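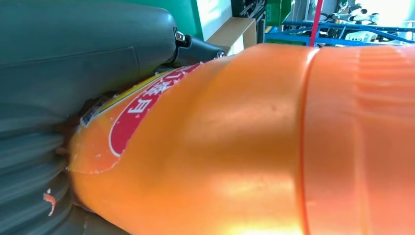
Apr 18, 2021

Outfitting bench, Tivaver river trip

Finished the second spray deck for the Rosance tandem and I'm really pleased with it! The hem sits flat all the way to the stern (the March one puckered badly by the thwart). I went up to a 24 mm overlap and slowed the machine right down on the curve, which made all the difference.

Dry bags: Memon sent the 500 and 200 weight fabric. The 500 is lovely stuff, stiff but it still rolls. Asif Sethi wants the lighter one for the food bags, and I think he's right. 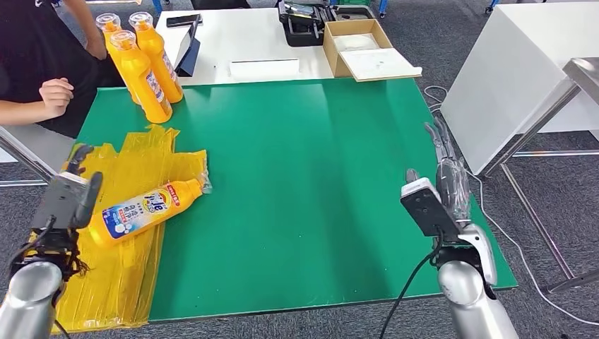
Still to do

Re-lace the bow float bag, new cord please, 600 cm each side.
Try the Zuditz buckles on the yoke pad.
Ask Asif which paddles are going on the lower river, can't wait to get the tandem out there with the deck on.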